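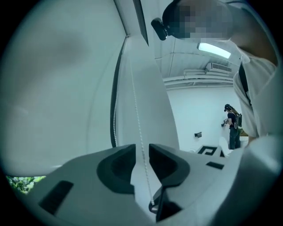 ## 3.2 Beaded cords on blinds and shades

Of all the small fittings in our survey, the beaded chain is the one we came to enjoy most. It is cheap, it is everywhere, and it gets handled every day by people who could not tell you a thing about it. Figure 4 shows a typical case: a chain of small white beads hanging in two strands against a tall white panel, one strand reaching lower than the other. The beads catch the light and read as a fine dotted line, a look that several residents brought up without being asked. One called it "the only pretty part of the whole window."

**Figure 4.** Beaded chain cord, two strands of unequal length, in front of a white panel.

We recorded beaded cords in 70 of the 100 homes visited in Brerau. The rest had plain string, a wand, or no cord at all. Most chains worked a roller shade or a set of vertical slats, though we also found them on ceiling fans and pull lights, and those are treated in Section 3.4. Where a room had more than one cord, we asked the resident to pick the one used most often and kept our notes to that.

What makes the beaded cord such a rewarding thing to study is how much the hand learns from it. On plain string, the fingers have to squeeze to get a hold. On a chain, each bead gives the fingertips a small stop, and people soon use those stops to judge how far they have pulled. Residents talked about this with real pleasure. One man in the Qin building lowers his bedroom shade every evening in the dark and says he goes by the feel of the beads passing his thumb. Another resident pulls until the joint in the chain reaches her knuckle, then stops -- she has done it this way through three apartments and was delighted that anyone wanted to know.

Length was a common sore point. A cord hung for a tall adult is easy to reach for almost everyone, but it also leaves more chain to swing, tangle, or catch behind furniture. The longest drop we measured was around 900 mm below the sill, in a front room where the chain rested in a plant pot. Shorter cords stayed neat but sent some people to a stool. We had expected residents to shorten cords that bothered them, and very few had. They tied them up instead, looped them over a hook, or tucked them behind the panel, and a good part of the daily routine went into undoing that arrangement and putting it back.

White was by far the most common color, and this matters more than it sounds. A white chain in front of a white panel can be hard to pick out, particularly on a gray morning in November, when most of our visits took place. Several older residents told us they find the cord by sweeping a hand sideways until it touches. Zirier (the maintenance firm for two of the buildings) will fit a darker chain on request, but only four households had asked for one.

The interviews on cords were coded by Paula Nedelcu using the Sturkano scheme, with one change. Sturkano treats "reach" and "grasp" as a single step, and we split them. For beaded cords the two are often quite separate: a person gets hold of the chain loosely, lets it slide until the right part comes to hand, and only then pulls. We saw this so often that it has its own code, *settling*, and it comes up again with lamp pulls in the next section.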